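Preparing the Guest Room for July

Every summer this household receives visitors from out of town, and the arrangements are reviewed well in advance. Guests traveling from Grividden face a drive of 200 miles and usually arrive after 7 in the evening, so supper is kept simple – soup, bread, and fruit.
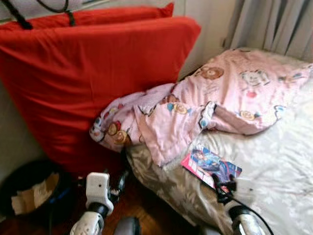
Meals and Quiet Hours

Breakfast is served until 10. Guests who prefer to sleep late may help themselves to cereal and coffee. The Hanrahan bakery closes at 2 on Thursday, and bread should be bought before then. Quiet hours are observed after dark, although conversation on the porch is always welcome.

Bedding is a matter of personal preference – younger visitors in particular have firm opinions on blankets. 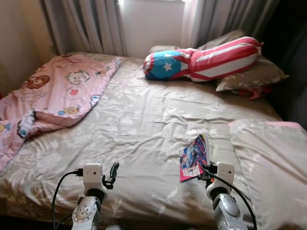 The bed by the window, with the teddy bear blanket.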